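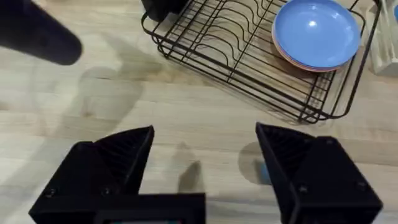
Care of the tables in the Colance room

12 shares | 3 comments

The wooden tables in the Colance room are due for their first full service since they came to Grirndale. Work starts after 5 July 2026 and will be done one table at a time, so the room stays open throughout. If you have a booking, keep it.

The tops are light wood, made up of planks, with the grain running lengthwise. People have asked whether the faint lines between the planks are cracks. They are seams. The darker streaks and the knots are part of the wood too and no amount of scrubbing will shift them. Somebody tried in the winter with the green side of a kitchen sponge and left a dull spot next to a knot that had been fine. That spot will be dealt with during the service.

Embla Myklebust is doing the work. She looked over the tops last month and found them in better shape than expected. There are shallow scratches at the ends where chairs get pushed in hard, pen marks, some glue, and a fair number of round marks from mugs and jars. Two of the seams on the table nearest the sink have opened slightly. Embla thinks this happened in November, when the heating was turned up too fast after the boiler repair, and she does not plan to fill them. They tend to close up again when the air is damper, and filler gets squeezed out when they do.

Each table will be cleared, washed with a weak soap solution and left overnight. The next day it gets a light sanding by hand, always with the grain, then a wipe down and a first coat of Primero oil. The oil sits for a short while, the extra is rubbed off, and a second coat goes on the following day. Anyone who remembers the old varnished tables may wonder why we are not using varnish. We had that discussion when the tables were ordered. Varnish looks good for a year or two, then chips at the edges, and the whole top has to be stripped to fix one bad corner. With oil you can patch a small area in an afternoon.

The oil takes longer to cure than it does to feel dry. Each table will have a paper sign on it for five days. During that time you can sit there and read or fold things, but please don't put down anything hot or leave anything standing on it overnight. The oil has a smell for the first day or so and the windows will be open. Bring a sweater if you come in the morning.

The cost is $400 for oil, paper and cloths, taken from the room account. Replacing the tables would run to around $2,000 each at what Ferri charges now, and the wait is long.

Some points on daily use, since we have a lot of new people this year and the sheet by the door has gone missing again:

Wipe spills when they happen. A damp cloth is enough. Dry the spot afterward with a second cloth, especially along the seams.

Use the cork mats under cups. There is a stack on the shelf by the window. Paint jars and plant pots need one as well.

Cutting is done on the green mats only. This includes tape and string.

Lift things when you move them. Grit gets caught underneath a box or a machine and scratches a long line before you hear it.

No spray cleaner of any kind. The bottle under the sink is for the sink.

Small items left on the tables at the end of the day go into the tray by the door. It gets emptied at the end of each month, and what is in it now includes three keys, a good pair of scissors and a lot of pen caps.

A pale ring on the wood usually means damp in the surface and often fades by itself in a week. A dark one has gone in deeper. Leave both kinds alone and put a note in the book, with the table number, and Embla will look at it when she is in. Table numbers are on the underside of the short end, on the left as you face the window.

Witold Stępień has offered to show people how to oil a small piece at home. The session is 90 minutes and he will have offcuts to practice on, but you can bring a cutting board or a stool if it is bare wood or has been oiled before. Varnished and painted pieces won't work. There is room for eight. Put your name in the book, and wear something you don't mind getting oil on, as it doesn't wash out.

One warning he asked us to print. Cloths used for oiling can heat up and catch fire by themselves if they are balled up and thrown in the trash. Ours are spread flat outside to dry and then go in the metal can with the lid. Do not put anything else in that can and do not move it indoors.

We also need felt pads for the chair legs. The last pack of 200 was used up in the spring and about half the chairs have lost at least one. If you have a part pack in a drawer at home we would be glad of it, any color, the larger round size.

The stools will be done later in the year.

3 comments
Shared 12 times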